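Box Questions, Answered (Mostly)
Wevon Toy & Prop Library, Clodham

I get asked the same things at the counter nearly every Saturday, so I've put them all in one place. If yours isn't covered, drop me a line and I'll add it when I get a minute.

What is a loan box?
A plain grey bin with a small mixed collection of things in it, lent out for three weeks at a time. People borrow them for playgroups, still life classes, language lessons, memory games and (my favourite) a murder mystery evening in Wullent where the grapes turned out to be the vital clue!

Who puts them together?
Me, mostly. I started in July with a heap of bits from my own loft and it's grown rather a lot. I try to pick things that look and feel different from one another, so a box might have something knobbly, something smooth, something tall and something that rolls off the table and under the radiator the moment you turn your back.

How do I book one?
Ring or email, tell me what you'd like it for and I'll suggest a box. You can ask for a particular number if you've had one before and got on with it. Box 18 is very popular with the art groups, so get in early for that one.

What does it cost?
Borrowing is free for members. For everyone else it's 90 pence a day, paid when you bring the box back. Late boxes carry on at the same daily rate, members included, and yes, I do check the book.

Can I eat the grapes?
Please don't. The fruit in the boxes is pretend, and I wash it in ordinary washing-up liquid. We've had toothmarks in a pear before now and the culprit was over forty.

Why grapes, though? They're such a faff to store.
They are, and I love them anyway. A bunch gives you lots of little round shapes all overlapping, and the dark ones have lovely highlights if you put them near a window. Children can have a go at guessing how many there are, and painters can grumble about them for a whole afternoon. They go in lying down, never hung up by the stalk, or you'll be picking grapes off the floor for weeks.

Do things have to go back in the same order?
No! There's no diagram and I'd never stick to one myself. Long things usually do best propped against a side, with the bunches and softer bits flat on the bottom. Cups and pots can lie however they land. All I ask is that nothing gets squashed underneath something heavier, and that the lot stays below the rim so I can stack the bins on the shelf.

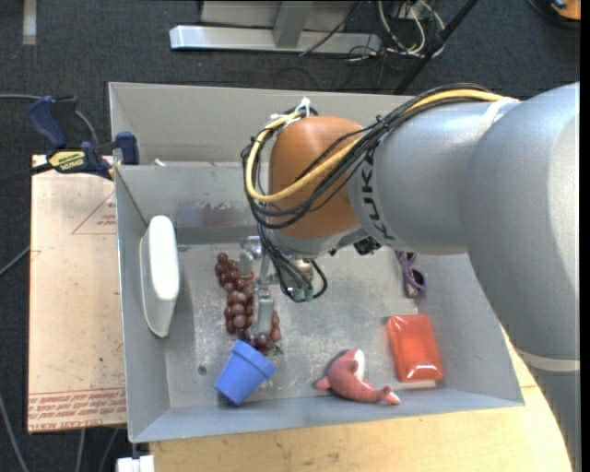 Inese Mets wrote in to say that her class got far more out of the blue pot tipped over than standing up, and that she now gives every box a little shake before anyone sits down to draw. I've tried it since and she's quite right, you get much better angles. Just shake gently if there's china in yours.

Is the blue one a cup or a flowerpot?
I've listed it as "blue cup, flowerpot shape" in the book and I'm sticking to that. It has been a hat for a teddy, a bell, a lighthouse and a bucket for a very small well, so call it what you like.

Something's broken or gone missing. What now?
Tell me when you bring it back, or leave a note in the bin if I'm not about. A stray grape is no bother at all, I've got spares in a jar. Bigger things I'll try to mend first, and if I can't, we'll have a chat about replacing them.

How do I clean things before I return them?
A damp cloth and a good dry with a tea towel. Nothing in the dishwasher, please. If the bin itself is sandy or sticky, rinse it out and leave it upside down overnight.

Can I donate things?
Oh, please do, as long as they're clean and fit in a bin. I'm after lemons, wooden spoons and anything yellow. Bags can be left with Raudsepp's next door whenever they're open, and they'll pop them round to me.

Page last updated December 9, 2019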